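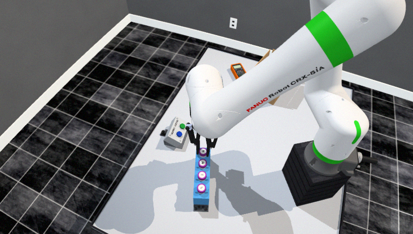
Rostholm Facilities Records Team

# Grevbridge Room Fittings List

A plain CSV list of wall and floor fittings in the rented rooms at Grevbridge. We keep it so that repair orders use the same words every time.

## What's in it

There are 200 rows, one per room. Each row has a room code, floor type, wall finish, and up to 5 fittings. Blank cells mean the item was not checked - they do not mean it is missing.

Files:

- rooms.csv - the main list
- terms.csv - the words we allow for each fitting
- old/ - the Cekstead list, kept for reference only

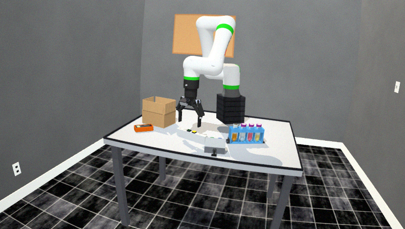 Fittings are entered by wall, starting from the door and going left. Use the terms in terms.csv even if the work order says something else. A corkboard with nothing pinned to it, like the tan one on the back wall, still goes in as "board, cork". Outlet plates and switch plates get separate entries, and baseboard goes under trim.

## Known problems

Paint names before the January survey came from the Manninen color chart and don't match the newer rows. Room codes ending in 30 were used for 2 different rooms.

Last changed October 12, 2018

Related

- Cekstead Key Register
- Rostholm Paint Codes
- Grevbridge Floor Plans Index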